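A morning at the Sarker door handle works

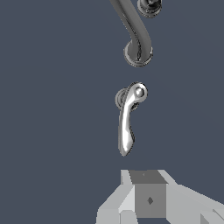 A curved pull handle with a polished chrome finish, ending in a round stepped rosette.

I have lived in my flat for many years and opened its doors every day, and I could not have told you how one single handle was made. So when Sarker announced an open morning in July for anybody who wished to come, I put my name on the list. The works is twenty minutes by bus from the station, behind a paint shop. I arrived at ten past nine and the gate was already open.

They gave us coffee in paper cups and safety glasses which were too large for me. Our group was small, mostly people from the building trade, and two students of design who asked better questions than I did. Before entering we had to sign a paper and put our phones on silent.

The first hall is for bending. The tubes come in long bundles and are cut on a saw that makes a very high noise, so our guide waited for it to stop before each sentence. A straight tube goes into the bending machine and comes out with its curve in a few seconds. The difficulty is that metal wants to return a little to its old form, and each delivery returns differently. For this reason the first piece of every new bundle is laid on a wooden pattern and corrected. The wooden patterns hang on the wall with the name of the model written in pencil. The oldest model still being made is called Juvus, and its pattern has been repaired with glue in two places.

After bending comes polishing, and this was for me the best part of the visit. It is done by hand, on large cloth wheels. The polisher told us she needs up to 100 days to trust a new colleague with a curved piece, because on the inside of the curve it is easy to stay too long and make a flat place. She gave us two handles and asked which was the bad one. I chose wrong. One of the students found it at once with her thumb.

The plating is not done in the house. The polished parts travel to a company called Fudex and come back after one week, wrapped in soft paper. Some visitors were disappointed, as they had hoped to see the baths. I would also have liked it, but I understand that one cannot walk a group past such liquids.

In the last room the finished handles are tested. A small arm of steel pulls a door open and lets it close again, 1,000 times without a pause, and then the screws are checked. We stood in front of it longer than was necessary. The counter showed 196 when we came and I do not know what it showed when we left.

There was a short time for questions. I asked why handles in public buildings often become loose. The answer was that the handle is seldom guilty: the screws are too short for the door, or they were tightened once and never again. At home I checked mine, and two of them needed half a turn.

For lunch I went to Hứa, a small place on the corner by the bus stop, where the noodle soup was very good and the door has a plain brass knob. The works will open again in autumn. You should register early and wear closed shoes, and bring something for your ears if you do not like the saw.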